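Search this site...
Type and hit enter

3 min read

November, late evening

Long one. Still on the wrist view question – does the policy need to see its own fingers or not. Kosten split again: same 40 demos, one set with the hand masked out, one left alone. Trained both overnight, ran them after lunch.

Masked: 13 good grasps. Unmasked almost double. Didn't expect taht much of a gap. Grodalska set still to do, and I want it at 800 steps, same as the others, or the comparison is useless.

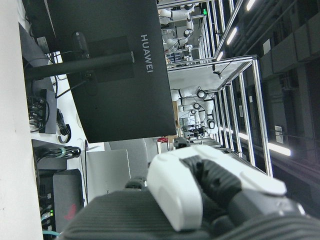
Anyway the masked one keeps closing early, well short of the object. My guess is it has no idea how far the fingers stick out. Gremetti paper says somthing similar but they only tried 3 objects.

Tomorrow – redo the mask with softer edges, check the seeds, write to the Kanaujia lot about their numbers. Need sleep first. Forgot dinner.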